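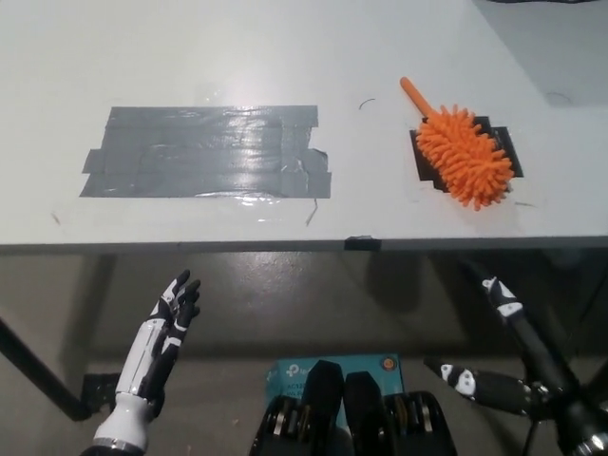

Figure 1. Orange microfibre duster on a white tabletop, with grey duct tape to the left.

Dust Build-up on Shared Desks: Project Report
Submitted 22/03/2018

84 shares | 4 comments

1. Aim
The project measured how quickly dust settles on desks in a shared study room, and whether the cleaning interval could be lengthened. The work was done in the Reseck building, where desks are wiped on a fixed timetable regardless of use.

2. Method
Glass slides were weighed, placed on desks and weighed again after each interval. Slides were set at 4 positions: by the door, by the window, under the air vent and in the centre of the room. Each slide was covered during transport. Room use was taken from the Vosis booking system, which recorded 1,345 visits over the study period. Slides touched or moved by users were left out of the results.

3. Results
Dust mass rose steadily at all positions. The door position collected the most and the centre the least. The vent position varied widely between intervals and no trend could be fitted. Of the 100 slides put out, 84 gave usable readings. Most losses were at the window, where slides were moved to make room for bags.

4. Discussion
Settling followed room use more closely than elapsed time. A timetable based on bookings would suit the door desks. The balance drifted slightly in the second half of March and was re-zeroed before each weighing. Humidity was not recorded and should be included in any repeat of the work.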